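Flostell stone grinder, one month in

Got this for dosa batter mostly. Also coconut chutney, and the wet masala my aunt makes for fish, which a blender turns into warm soup. Flostell make a bigger one too, haven't tried it. Paid just over 200 for mine from Zou, shipping included. Vido had it cheaper but no spare belts, and belts go on these things, ask anyone.

Quick version: good grinder, bad lid, worse manual.

First thing, season the stones. The manual gives this one line. Run a handful of soaked raw rice through, throw it out, rinse, again. I did four rounds before the water stopped looking gray. Do not skip. My cousin skipped it and ate grit for a week.

Batter. Soaked the urad dal five hours, pinch of fenugreek, ice water added a spoon at a time. Went 49 minutes the first time, which was too long, the dal was getting warm by the end. Now I stop around the half hour and it's properly fluffy — a drop floats in a bowl of water, the old test. Rice goes after, separately, left a little coarse. Mix by hand, salt, overnight in the oven with the light on. Doubled by 7 am. Idlis came out soft enough that my mother asked for the batch to take home. She doesn't ask. 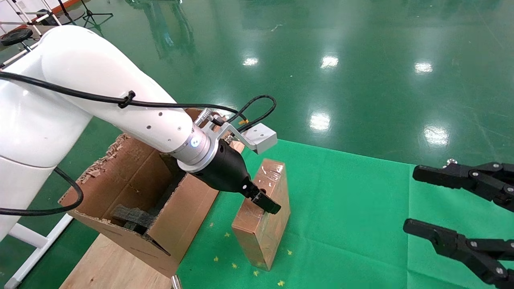 Bimer owners will tell you theirs is quieter, and one reader wrote in to say exactly that, adding that the Flostell drum is harder to lift out with wet hands and that anyone over 70 should think twice about the weight. Fair on both. It is loud. Not blender loud, more a low rumble that goes on and on, and you'll be turning the radio up. The drum handle is thin and digs in when the thing is full.

Chutney is where I changed my mind about it. Fresh coconut, green chili, ginger, roasted chana dal, bit of tamarind. Small amounts ride up the sides and you have to keep scraping, so make plenty or use the blender. But the texture! Tastes like the stuff at the wedding halls when I was a kid, where someone sat at a floor stone all morning doing it by hand.

Masala for fish, same story. Soak the dried chilies first or the skins stay in bits. Turmeric stained the scraper yellow and it's not comming out. 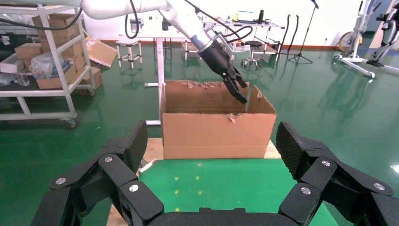 Can it knead dough? With the attachment, but it's weak at it, chapati dough for two people and it starts to struggle, so I'd stick to hands.

Cleaning is ten minutes if you do it right away. Let the batter dry on and you'll be there till dinner with a toothbrush. The lid has a groove that traps everything, no idea who approved that. Dry the stones in open air, not put away damp, mine smelled sour after one lazy night.

Cord is short. Feet grip fine on my counter. The tilt lock is stiff but I like it stiff.

Would I buy again — yes, if you make batter every week. If it's twice a year, borrow one, or buy the batter in the tub from the store and nobody will say anything. Four stars. Would be five with a diffrent lid.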